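3.2 Field measurement of connector loss

Attenuation in the drop segment was measured at 290 terminals on the Makris distribution network over one winter. The network is a passive optical design with a single stage of splitting and hardened connectors at each terminal. Every terminal was tested from the customer side with a light source and power meter, using a single-mode reference jumper supplied by Allska. Wavelengths of 1310 nm and 1550 nm were used throughout.

Reference values were taken at the start of each shift and again after the midday break. Where the two differed by more than 0.1 dB, the jumper was cleaned, inspected and re-referenced, and all readings from that half of the shift were discarded. The end faces were inspected with a handheld scope before every mating, including repeat matings on the same port. Ports that failed inspection twice after dry cleaning were cleaned with solvent and inspected a third time. 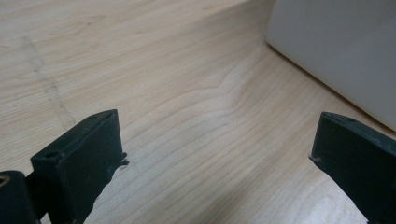

Photo: Michalis Andreadis

Each port was mated and released five times. The first reading was kept separately from the remaining four, as earlier trials on the bench had shown a small but consistent drop in loss between the first and second mating of a port that had been capped for a long period. Readings were logged at the terminal and transferred to the Zisex records system at the end of the shift. Terminal identifiers were entered by hand and checked against the plant map, which caught two cases of transposed labels in adjacent pits.

3.3 Bench comparison

A second set of measurements was made indoors to separate connector behaviour from the effects of temperature and cable handling. Drop assemblies from two manufacturing lots were used, both to the Doretetti pattern with a 2.9 mm jacket. The assemblies were left at room temperature overnight before testing. Bends in the free length were kept to a radius of 60 mm or more – a looser limit than the jacket rating requires, but one that is easy to hold by eye.
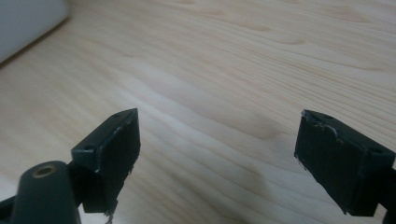
Figure 4. Tabletop, wood grain.

The bench set comprised 976 matings. Insertion loss was recorded after a settling time of 10 seconds, and return loss was recorded on the first and last mating of each assembly. No assembly was re-polished during the series. Any connector showing visible damage to the ferrule was withdrawn, and its readings up to the previous inspection were retained.

Median insertion loss on the bench was 0.18 dB at 1310 nm and 0.16 dB at 1550 nm. The corresponding field values were 0.27 dB and 0.24 dB. The spread was also wider in the field, with most of the high readings coming from terminals in below-ground pits. Aerial terminals gave results close to those on the bench, apart from a group on one street where the caps had not been refitted after an earlier repair.

The difference between the first mating and later matings was present in both sets. On the bench it averaged 0.03 dB and disappeared by the third mating. In the field it was larger and less regular. We attribute part of it to residue around the alignment sleeve, although the scope used in this work does not give a clear view of that area and we did not dismantle any adapters to check.

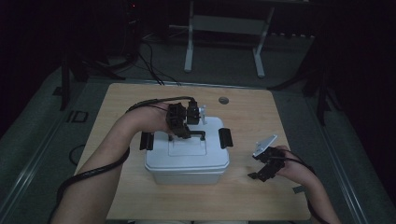

Figure 5. White storage box on the table.

Neither set tells us much about wear over the full service life of a connector. A drop is seldom mated more than a few times once a customer has been connected, whereas a test jumper may pass 2,000 matings before it is retired. Loss in the reference jumper itself was therefore tracked separately, and the results are given in Section 3.4 along with the replacement interval adopted for the remaining terminals.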